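Home Tips Kitchen Workshop Garden Laundry Ask Us Search

House rules for a gripper in the kitchen

I have been meaning to write this page for a long while, and a fair few of you have written in to hurry me along, so pour yourself something and settle down. It is a page of rules, I am afraid, but they are friendly ones, and most of them are the sort of thing your grandmother would have told you about knives if she had happened to be talking about machinery instead.

I will be talking mostly about hand-held grippers, the sort you squeeze yourself to show a robot how a job is done, with a few words about arms that move on their own. The habits are much the same for both. I started with an old Vakska arm clamped to the end of my worktop, moved on to hand-held tools after that, and have kept a list of rules taped inside the larder door ever since. It began as 3 lines on the back of an envelope and has grown to 8, and I will go through them in the order they hang there.

One. Clear the table, then lay it again.

It sounds like twice the work, and I suppose it is. But a kitchen table gathers things the way a coat pocket does, and a gripper is wider than your hand, so the pepper mill that never bothers you when you reach for the bread will be knocked flying by the back of a finger. Take everything off, wipe down, and put back only what the job calls for. Leave a hand's width between things wherever you can. Where you can't, put the lighter thing at the back.

Two. Keep food you mean to eat away from food you mean to practise on.

I feel quite strongly about this one. Gripper pads touch bottles, cupboard handles, the edge of the bin and goodness knows what else, and unless yours are sold as fit for food (mine certainly aren't) anything they have touched should be treated as no longer for the table. I keep a Granero tub with a red lid for practice food and it never goes back in the fridge beside the supper things. Dried beans and grains will last for ages in there - just write PRACTICE on the lid in letters big enough for a hungry teenager.

Three. Look after the pads.

A soft pad picks up grease in no time at all, and a greasy pad drops things. Wipe each one with a cloth wrung out in warm soapy water, then with a clean damp cloth, then let it dry in the air before you pick anything up. Keep the cloth off the electrics if your tool has any. Please don't use anything gritty, and please don't use neat bleach, which I did once to a lovely pair of Plostix pads that went as crumbly as old rubber bands by November. If there are printed marker squares on the fingers, dab them, never scrub, and look closely at the corners while you are there. A scuffed or curling marker wants replacing straight away, flat and square, with no bubbles under it.
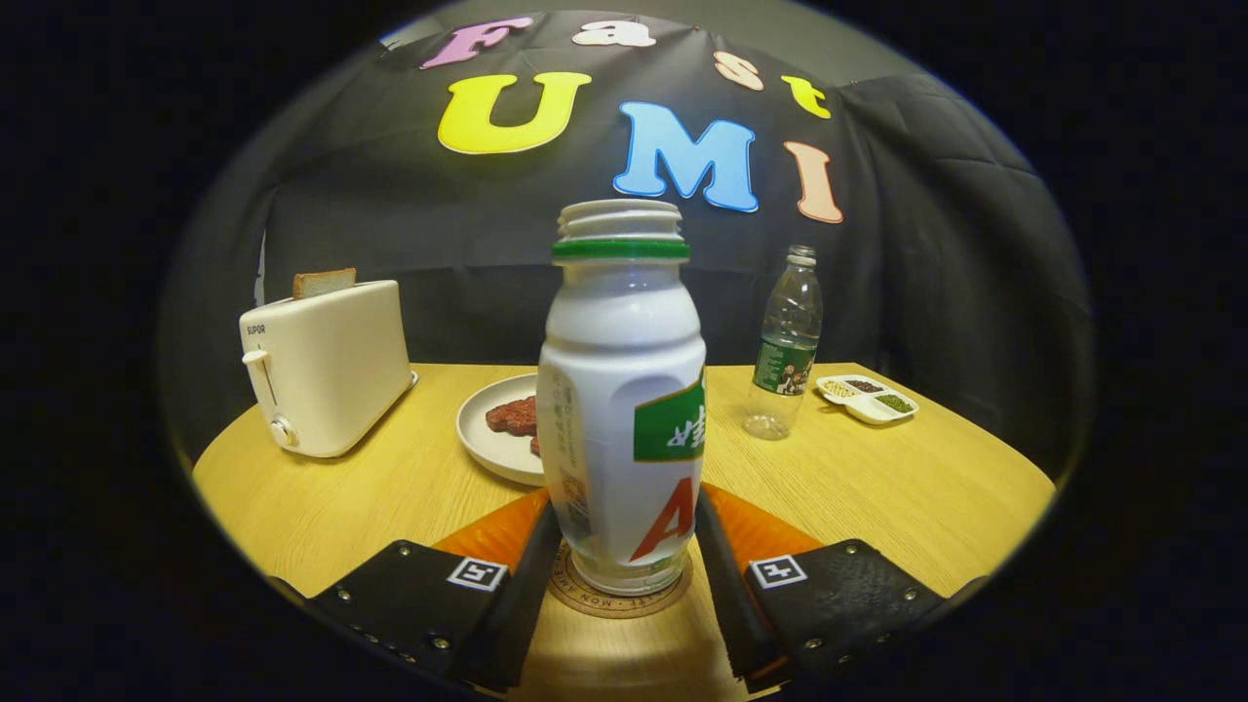 Four. Start with a bottle, and learn how hard to squeeze.

An empty plastic bottle is the kindest teacher there is. Bring the fingers in on both sides together, level with each other, and stop as soon as the bottle moves with the tool and no longer slides inside it. If the sides buckle you have gone too far. Go for the narrow part if your bottle has a waist, for the shape will help you hold on, and lift straight up before you go sideways. Practise with the cap on and with it off, as the two feel surprisingly different at first, and only move on to a filled one when you can set it down without a knock. My own test was to fill a bottle to the brim, lift it and put it back without a drop on the table, and I don't mind telling you it took me 127 goes and most of the tea towels in the house.

A coaster is worth its weight in gold for this, by the way. It gives you a proper spot to come back to, it deadens the landing, and cork has enough grip that a bottle doesn't skate about when one finger touches before the other. If yours slides on a polished table, a scrap of shelf liner underneath will cure it.

Five. Anything that heats gets its plug pulled.

Toasters, kettles, sandwich presses, the lot. If you are only practising the movements - pushing a lever, turning a dial, lifting out a slice - the thing should be unplugged at the wall and stone cold, with the flex tucked behind it where a finger can't hook it. Never put a gripper down into the slots of a toaster, plugged in or otherwise. Take hold of the part of the bread that is standing proud, and if nothing is standing proud, turn the toaster off and leave it alone until it has cooled.

For those of you who do want a machine working near live heat, I would say read the maker's book from cover to cover first, then have someone stand at the switch the whole time. It is dull, I know. I do the standing with a crossword, and then I tell myself off and put the crossword away, which rather proves how tempting it is to look elsewhere.

Six. One person holds, one person minds.

Whoever has the gripper in hand is watching its fingertips and very little else. So the second person keeps an eye on elbows, cats, small children and open drawers, and has the right to say "stop" without giving a reason. Choose one word and stick to it. With an arm that moves by itself the same person stays within reach of the stop button, and everybody presses that button once before work begins so that they know where it is and what it feels like. Long sleeves rolled up, hair tied back, rings and lanyards off.

Seven. Rest your wrist.

A hand-held gripper is heavier than it feels in the shop, and it sits out in front of you where every ounce counts double. I stop after 40 minutes, set a timer to be sure of it, and shake my hands out over the sink like a wet dog. If your thumb aches the next morning, halve your time and swap hands where the tool allows. Some people wear a strap round the forearm and swear by it. I found mine made me clumsy, but do try one, for we are all built differently. And put the tool down in the same place each time, fingers closed, well back from the edge - I use an old Simões roasting tin with a folded towel in the bottom.

Eight. Write it down.

This is the rule that gets skipped, and the one I would fight for. Keep a little notebook by the table with the date, what you practised on, what you dropped and which pads were fitted. It needn't be tidy. After a few weeks you will see that you always fumble the same thing, and quite often the trouble is a worn pad or a lamp in the wrong place, and your hands have been perfectly all right all along. Write down the near misses as well as the breakages, including the embarrassing ones.

A few odds and ends that came in after the last page went up:

Shiny plates and glossy packets can throw a glare that hides the markers from a camera. Move the lamp to the side, or hang a plain dark cloth behind the table if a bright window is the trouble, and pin it well so that it doesn't sag on to the toaster.

Clear bottles are hard to see, for people and for cameras alike. Leave the label on while you are learning.

Small dry things such as beans and grains belong in something with low sides and a wide bottom, a divided tray for preference, and it should stand on a damp cloth so it can't travel. Sweep up spills before you carry on, as one dried bean under a slipper will have you on the floor.

Don't oil the hinges with cooking oil! It goes sticky, then it goes brown, and then you will be picking at it with a cocktail stick as I was for an entire wet afternoon. Use whatever the maker recommends, a drop at a time, and wipe away what you can see.

If you have children helping, let them be the one who minds before they are the one who holds. They are marvellously strict, and they love having the stop word.

Page last tidied August 2024. I am working on a companion piece about drawers and cupboard doors, so if you have a good way of marking the handles without spoiling the paint, please do send it in.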